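Coppens hand gripper kit, first proper week with it

Tuesday, May 23, 2023

Quick one before I have to leave. Well, it was going to be quick. A few of you asked if the Coppens kit was worth it and I kept saying "wait till I've used it", so now I've used it. Not finished using it. But enough to have opinions.

For anyone who missed the last post: Coppens is the hand-held one from Gudusach. No arm, no motors. You hold it, you squeeze, the fingers close, and the camera on top records what the fingers are doing. Later you feed the recordings to whatever you're training. I wanted it because my desk arm is slow and teaching it anything by dragging it around was eating my evenings.

Ordered through Tudberg, $763 for the full set. There's a cheaper one without the camera bracket and I looked at it for a long time. Don't get it. The bracket is the part you can't easily make yourself, I tried last year with a printer and a lot of zip ties and every recording wobbled.

Box came fast. Packing was fine. Instructions are a folded sheet with drawings so small I ended up taking a photo of them with my phone and zooming in. There's a PDF too but it's for the older version, the handle is different, and step 6 tells you to tighten a screw that isn't there any more. I spent a while looking for that screw. On the floor. With a flashlight.

Building it

The fingers and linkage come already put together, which I was glad of. You add the handle, the trigger, the camera bracket and a little spring. The spring is a pain. It wants to go anywhere except on its post. Needle nose pliers, they don't include any.

First evening I had it together but the fingers didn't meet square, one sat a hair ahead of the other. Loosened everything, squeezed the trigger, tightened everything while holding it shut. Fixed. Would have been a nice thing to put on the sheet.

Weight is good. I was expecting my wrist to complain and it does, but later than I thought it would. After a long run of takes it's my thumb, not my wrist. The handle is straight and hard and has an edge where the two halves join. I wrapped mine in bike tape. Looks terrible, feels a lot better.

The linkage itself

Best part of the kit by far. Flat dark bars, scissor type thing, and both fingers come in together so whatever you're grabbing stays in the middle. My old one had one moving finger and one fixed and you always ended up shoving the object sideways before you had hold of it. With this you go in, squeeze, it's centered.

The pivots have brass-colored eyelets in them. I can't tell you how long they'll last, a week isn't long. Action is smooth so far. There's a tiny bit of side play if you wiggle the fingertips with your other hand and go looking for it. In use I don't notice.

There are small holes in the fingers near the top as well. I've been told by the shop they're for bolting on different tips. The different tips are "planned for July". OK. We'll see. For now you could screw your own on, and I might, a bit of rubber would help with the slippery stuff.

Hard things vs soft things

Started with the easy stuff like everybody does. Blocks, a mug, a tape roll. Boring, it all works. The mug I picked up by the handle and by the rim and it was fine both ways, though the rim squeaks in a way that sends the dog out of the room.

Soft stuff is why I bought it. The arm is supposed to end up tidying the bench at the back of the shop and most of what's lying on that bench is cloth or bags or straps. A rigid box has edges. A bag has, what, a sort of general area. You have to pinch a fold and hope it's a fold that's attached to something useful.

So I've been doing bags. Black fabric one mostly, soft, has a strap with a plastic buckle. Small pinch near the lower middle, drag, let go. Small pinch, drag, let go. I have 121 takes now and I'd say the gripper is not the thing holding me back. The fingers are narrow enough to go in and catch a fold and they close flat enough to keep it. What goes wrong is me, mainly going in too high and just squashing the fabric down.

The narrow fingers are bad for one thing, which is anything thin lying dead flat. Sheet of paper, forget it. A receipt, forget it. I did get one business card up by the corner and I was very pleased with myself and then could not do it again.

Setup

Paper on the table. I can't say this enough if you're getting one of these. Bare wood looks nice but the grain kept confusing my tracking, and a big sheet of white paper made it go away. Cheap roll from the craft store. Dark curtain behind on one side becuase that end of the room has a shelf full of junk with writing on it. Should have done both sides, ran out of curtain.

Lighting I'm still messing with. Black bag, black gripper, black curtain – you can guess. The fingers are hard to separate from the fabric in a lot of my takes. I've seen people put a strip of bright tape on each fingertip and I think I'll try it this weekend. Would it have killed Gudusach to offer the thing in orange? Or even gray. Everything is black or almost black except the eyelets, and I've started using those to judge where the bars are when I look back at a clip.

The camera sits low and close. You get a huge amount of gripper in every shot, bottom part of the picture is basically all linkage. I tought that was a mistake at first and nearly moved the bracket up. Then I read the notes and it's meant to be like that so the opening of the fingers is always in view. Fine. Makes for ugly video but it's not for watching.

The software

Less happy here. The capture app starts, it records, it makes files. That's the good news. It also forgets the save folder each time you close it, and if the card fills up in the middle of a take it doesn't warn you, it just stops. I lost most of an evening's takes like that. Went and made coffee feeling great about my progress. Came back to nothing.

Clips stop at 30 seconds unless you change a setting, and the setting is under "Display" for some reason. Put it here so somebody searching finds it: Coppens capture length, it's under Display.

Export is ok. Naming is by time, so if you want to know which ones are the bag and which ones are the mug you'd better keep a notebook. I did not keep a notebook. I do now.

Support

Wrote to Tudberg on the spring thing and the wrong PDF. Answer the next morning, polite, they said they'd pass it on. Wrote to Gudusach on the card thing and haven't heard. Sent that one over the weekend so maybe not fair yet. I'll update if they reply.

A reader in Skosendale mailed to say theirs came with a bent bar and the replacement took 3 weeks. Mine was straight. That's two kits, so make of it what you like, but check yours when it arrives, lay the bars against something flat before you build the rest onto it.

Worth the money?

If you have an arm already and you're sick of teaching it by hand, yes, I think so. If you don't have an arm, you'll own a very expensive pair of tongs. If you can wait I'd wait for the new tips and maybe by then the app remembers a folder.

Would I buy it again. Yes. With grumbling. The linkage is worth a big part of the price and I couldn't have made it. The handle I could have made better in an afternoon and I'm annoyed at paying for it.

Still to do: tape on the fingertips, second curtain, rubber tips if I can find the right screws. Also want to try it left handed, the trigger looks the same from both sides but the cable comes out on the right and I suspect it'll get in the way. And more straps. Straps are a whole separate headache, you pull the bag and the strap has its own ideas, goes tight, and then everything twists round towards it.
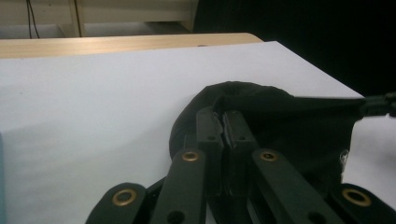 So the next batch is all straps, clipped and unclipped, and I'll put the numbers up once I've sorted through the files. If you've got a trick for the spring, leave it in the comments. Have to run, I'm late already.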